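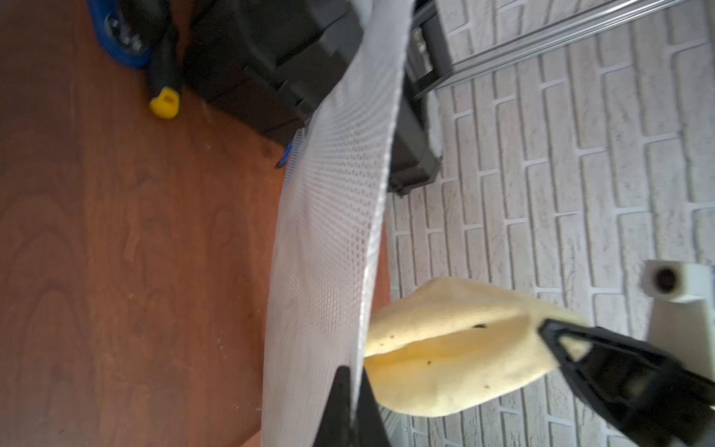 Figure 3. Pale yellow cloth held between two black gripper fingers, next to a white mesh fabric panel.

4.2 Circulation of chapter decrees among the Lemham houses

The general chapters of the Lemham congregation issued their decisions in two forms. The first was the full acts, which contained the opening address, the election results, the reports of the outgoing council and the decrees themselves. The second was a short extract, usually called the "house copy" in the correspondence, which contained the decrees and nothing else. The constitutions required each superior to keep the full acts under lock and to read the house copy aloud at table within the month after it arrived. Earlier work on the congregation has relied almost entirely on the full acts held at the motherhouse. The present section uses the house copies, which have received less attention and which differ from the acts in ways that matter for the argument in Section 5.

The corpus consists of 743 decrees in 148 documents. Of these documents, 50 are full acts or parts of full acts, and the rest are house copies, letters of transmission, or later reprints made for novices. The motherhouse archive supplied most of the full acts. The house copies came mainly from the Zetville deposit, where the papers of closed communities were gathered when the western province was dissolved. Transcriptions were prepared in Esteban, the annotation tool described in Section 3, and each decree was assigned a stable identifier so that its versions could be compared line by line.

Three kinds of difference were coded. A difference was marked as verbal if it affected spelling, word order or the choice between near synonyms. It was marked as structural if a decree had been divided, merged or moved to another heading. It was marked as substantive if the change altered who was bound by the decree, what was required of them, or who could grant an exception. Verbal differences are frequent and appear to reflect the habits of individual copyists. They are not considered further.

Structural differences cluster in the decrees on property. In the full acts, rules on the purchase and sale of land are listed under the duties of the general bursar, while in the house copies they are placed under the duties of the local superior. The effect is modest for a reader who has both texts. A superior who had only the house copy, however, would have met these rules as instructions addressed to her, with the role of the bursar mentioned in a closing clause or left out. Letters from the Heto house suggest that this reading was common. Two of its superiors wrote to the motherhouse to ask whether they needed permission for a sale that the full acts plainly reserved to the bursar.

Substantive differences are less common, but they are concentrated in one area – the power to dispense from a decree. The full acts generally reserve this power to the superior general with the consent of her council. The house copies often omit the consent of the council. Benítez (Violeta Benítez, unpublished thesis) explains the omission as a matter of economy, given that the extract was meant to fit on a single folded sheet. The layout of the surviving sheets gives partial support to this view. Several are crowded to the margins, and abbreviations increase toward the foot of the second page. Other sheets have ample blank space and still omit the clause. We therefore treat economy of space as a contributing cause only.

A second explanation is that the secretaries who prepared the extracts worked from the minutes of the daily sessions, before the acts had been approved in final form. The minutes record the substance of a vote, and the consent clause was often added at the closing session as standard wording. If the extract had already been copied by then, the clause would be missing from it. The dates of transmission are consistent with this sequence in the chapters for which both dates survive. For the chapters held in August, when the sisters had to return to their schools soon after the close, the interval between the last session and the letter of transmission is particularly short.

The novices' reprints form a separate case. They follow the house copies in wording but restore the consent clause in most decrees where it had been dropped. No reprint names its source. The restored clauses use the phrasing of the full acts, including one uncommon Latin abbreviation, so the compiler must have had access to the acts or to a text derived from them. Whether the reprints were ever read in the houses, or were used only in the novitiate, cannot be settled from the Zetville material. The account books of the press are taken up in Section 4.3.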